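Marisol Lozano has had a Franka arm working over her kitchen bench since July. She and Endang Yeoh call the project Lindell, and its job is folding towels.

"We started at the Barrera workshop, but everything there was flat and grey," Lozano says. "I wanted a real bench with real clutter."

Yeoh writes the control code. Her first version closed the fingers too high and came up with nothing.

"Now it goes down until it feels the cloth, then backs off 2 mm," she says. "A thick towel is harder than a tea towel. The fold moves when you press on it." 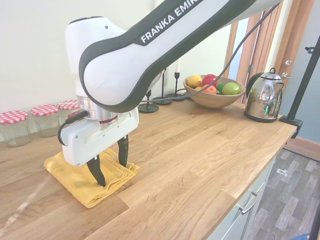
## Glare and fruit

The timber benchtop throws glare in the afternoon, and Lozano says the vision code used to mistake the bright streak for a towel edge. She left the fruit bowl and the kettle where they were.

"I still cook in here," she says.

Yeoh logged 1843 attempts before changing the grip routine and wants 2000 on the new one. Lozano would like to try fitted sheets. Yeoh has said no to that until the towels are done.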